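How do I cut down the volume of light packaging in a per-bag trash program?

Posted in Household > Waste and Recycling
December 2021

Sturnley switched our street from flat-rate pickup to per-bag pricing. The hauler is Yazdani. Each household buys printed sacks rated at 50 liters, and nothing goes on the truck outside one of those sacks. We are two adults in a small apartment with no yard.

I kept one week of trash in separate piles and weighed each pile on a kitchen scale. The total was 2,397 grams. Food waste and paper towels made up most of the weight. Plastic bags, wrap and foam came to 181 grams but filled over half of the sack. So the thing I pay for is mostly air.

The town sheet says "clean film" can go to the drop-off at Clisudside instead. It does not define film. Grocery bags are obvious. I am less sure about snack bags, foam sleeves from fruit, and the stiff crinkly wrap from flowers. I would also like to know if there is a sensible way to store the stuff between trips, given one closet.
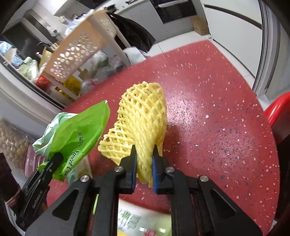 Hamidreza Zamani

"Film" on a drop-off sheet normally means polyethylene film, resin codes 2 and 4. The code is often missing, so use the stretch test. Hold a single layer between both thumbs and pull slowly. Polyethylene stretches, thins and turns cloudy before it tears. Polypropylene and laminates stay stiff and then split in a straight line. If it crackles loudly when you squeeze it, assume it is not polyethylene.

By that test:

Grocery, produce and bread bags: accepted, if empty and dry.
Overwrap from paper towels and bottled water: accepted.
Snack and candy bags: usually a laminate, often with a metallized layer. Trash.
Flower wrap: usually polypropylene. Trash.
Fruit sleeves: normally expanded polyethylene foam. Chemically it is the same family, but film balers are set up for flat material and many sites refuse foam. Ask before you bring any.
Compostable bags: never, even if they stretch. They contaminate the load.

Dry matters more than spotless. A produce bag with a few drops of water in it can go moldy inside a closed bundle within a week or two. Hang it over the faucet overnight. Greasy bags are not worth the hot water needed to clean them.

On volume, the mistake most people make is dropping each bag in the can as it comes off the food. A loose bag traps air and springs back, and anything thrown on top just bridges across it. Pressing down on the whole can does little for the same reason.

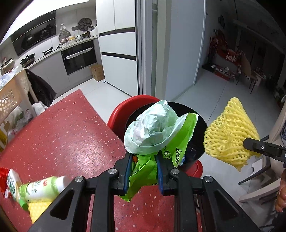
What works is removing the air from each piece separately. Lay the bag flat, fold it lengthwise in thirds, roll from the closed end toward the opening, and push the roll into a tube or a single carrier bag. Rolled film takes up a small fraction of the space of crumpled film. I have not measured it precisely, but in our kitchen a month of rolled bags fits in an empty oatmeal canister.

One more point on the sacks. If Yazdani sells a smaller size in your zone, compare the price per liter before buying. Small sacks normally cost more per liter, but they are cheaper overall if you would otherwise put out a large one half full.

Parisa Ghasemi

Agree with the stretch test. I disagree about the closet. You do not need a container with a lid, and a lid keeps moisture in. My procedure, which has been in use since August:

1. Hang one carrier bag on a hook at the back of the closet door. Only dry polyethylene goes in it.

2. Sort at the counter when the groceries are unpacked. Sorting later, out of the can, means handling dirty material and you will stop doing it.

3. Pull off paper labels and tape. Cut around them if they do not peel.
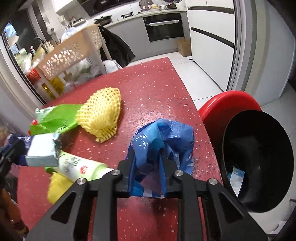 4. When the carrier bag is full, kneel on it to press the air out and tie it shut. Mine weighed 396 grams at the last trip, which took a little under two months to collect.

5. Combine the trip with something else. A separate drive for that weight of plastic makes no sense.

Clisudside posts its accepted list on the side of the film cage, and it is more detailed than the town sheet. When I last read it, foam was in the "no" column along with bubble mailers that have a paper face. Plain bubble wrap was a yes, popped or not.

Also check the bottom of your trash sack for food waste weight. It does not cost you anything under per-bag pricing, but a heavy wet sack with sharp edges in it will tear, and the crew will leave it.

sesent_user

get the Sesent can with the press plate. expensive but it does squash things down. you still have to take the film out first if you want to recycle it

Hamidreza Zamani

Press plates are fine for cartons. With film the plate comes up and the bags come up after it. I would try the rolling first, as it is free.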